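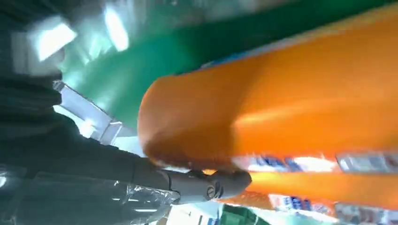

Naranja por todas partes.

Desde que vivo en este piso, la ropa se lava en un rincón que comparto con dos vecinos, y allí se aprende mucho de las costumbres de los otros. Yo llegué con un jabón en polvo que me había recomendado mi hermano y con la idea de que lavar era una cosa sencilla. Ahora tengo opiniones sobre el detergente líquido, cosa que mi madre, si lee esto, no va a creer.

El polvo no me daba buen resultado. En las camisas negras me quedaban unas marcas blancas en los hombros y tenía que pasarles un paño húmedo antes de salir de casa. Lizeth Ccori, que vive en la puerta de al lado, me explicó que en los lavados cortos y a 20 grados es normal y que probara con uno líquido. Primero compré uno de Dilus, muy perfumado. Lo usé hasta el final por no tirarlo, pero las toallas olían tan fuerte que me dolía la cabeza.

Después pasé al naranja. Es una botella grande y brillante, con una tira de letras chinas en la etiqueta. Yo no leo chino. Le pregunté a Phúc Tô, que lo estudió en la universidad, y me tradujo una parte por teléfono mientras cocinaba. Una frase habla de que se derrama menos, y en un recuadro azul pone que hay que agarrarla con la mano derecha.
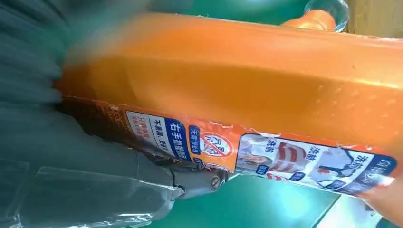

Me gustó esta instrucción, pero yo soy zurdo y todas las cosas de la casa las levanto con la izquierda. Los primeros días probé a hacerlo como dice la botella y me sentía torpe, como cuando uno escribe con la otra mano. Phúc se rio bastante. Al final vierto el detergente con calma, con la izquierda, y tengo un trapo viejo cerca por si cae alguna gota.

Con la cantidad también me equivocaba. Echaba a ojo, y siempre demasiado. Un día de junio la máquina hizo tanta espuma que tuve que aclarar 2 veces, y los calcetines salieron todavía resbaladizos. Desde entonces uso un vasito de medir que compré en Prurkport y pongo menos de lo que me pide el cuerpo. Para una carga de ropa de diario me basta. Las sábanas las lavo aparte, sin nada más en el tambor.

Lo que todavía no he resuelto es el sitio. La estantería del rincón es estrecha y las botellas grandes no caben bien de pie, así que alguna queda siempre tumbada encima de las otras cosas. Hatem Ouali, el otro vecino, dice que pongamos una balda más y que él tiene taladro. También tiene taladro desde hace 5 meses y la balda sigue sin aparecer.

Si alguien conoce un quitamanchas bueno para el aceite, que me lo escriba en los comentarios. Tengo un mantel esperando desde la cena de mi cumpleaños.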